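Notebook: wire sorting bench, Stedengate workshop
June, entry started 10:40

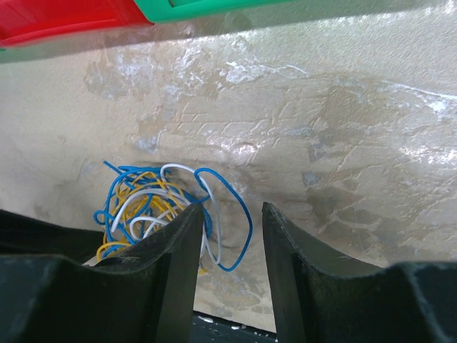
Fig. 1. Bench top with red and green bins, one tangled bundle awaiting sorting.

Task is to clear the backlog of short wire offcuts and get the usable ones back into stock. Timothée wants this finished before the Brasus order is opened, as that job uses the same bench.

Working rule agreed with Timothée: red bin for scrap, green bin for anything that can be reused. Bundles are dealt with singly. A bundle that cannot be teased apart in 3 minutes goes to red whole. Cutting a knot out is permitted if both remaining lengths are still over 97 mm, measured with the steel rule and not by eye.

Log sheet at start of session: 1,401 pieces received from Akpalu, 727 sorted to date. The sheet does not say whether bundles discarded whole were entered as one piece or by the number of wires in them. I have been entering them as one. Dede to confirm what she did for the earlier batches. If she counted individual wires, the totals cannot be reconciled and we should restart the sheet from this entry.

Bench surface. Condition is poor through the middle, with staining, a rough scraped area and several white scuffs and scratches. The tan-brown stain on the right is a broad one. Tried isopropyl on a corner of it with a cotton bud, no change in colour, nothing on the bud. Did not go further. Dede thinks it is old flux. I would expect flux to have shifted at least a little. Left open.

More relevant to the sorting is the texture. The pebbled finish is tolerable but fine wire catches on the scraped patch when it is dragged, and a bundle pulled across it comes out tighter than it went in. Lift bundles clear and set them down lower on the bench. The smoother part at the upper right would be the better working area if the bins were shifted left, though that puts the green one out of comfortable reach for anyone right-handed.

Options for the surface:
- Lay a silicone mat over the damaged part. Jundeck mat from the other bench is the right width but has a curl at one end.
- Sand and reseal. Takes the bench out of service, and I do not know what the top is made of.
- Leave it as is until the backlog is done.

Going with the mat. Will try it under a weight overnight to see if the curl comes out.

11:55. Stopped for the delivery. Ends that have lost their insulation are going to red for now, including the long ones. Timothée would like these kept for practice joints, in which case they need a third bin and a line on the log sheet. No decision yet.

To do: ask Dede re count method; fetch mat; new log sheet with a column for whole bundles; find the second steel rule.

Stedengate workshop notebook | Contact: bench coordinator, Stedengate | Back to top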